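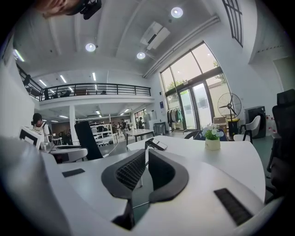 White flowers on the long curved desk, with the mezzanine behind.

I've always been rude about open-plan offices. I spent four years in one that smelled of soup, so when Ingvild Hellström asked me over to see what she'd done for Zirnska, I went along ready to sulk.

And then I walked in and wanted the desk! It's long and white and it bends, so you end up strolling round it instead of marching up to it. Ingvild drew it 18 times before the joiners at Nyberg would agree to build it (she still has the sketches, and some of the notes on them are not polite). The flowers were her idea too, white ones in a plain pale pot, and I'd have walked off with those as well given half a chance.

I'm less sure about the mezzanine. I like the black railing, all those horizontal bars, and there are desks up there if you fancy being out of the way, but I'd spend my whole day peering over at everyone below. Elīna Kivi, who moved her things upstairs in April, says you stop doing that after a week or so. Hmm.

The open shelves under it are more my sort of thing. Mine at home are a disgrace, mostly chargers and old post, and I came away wondering whether white paint would help.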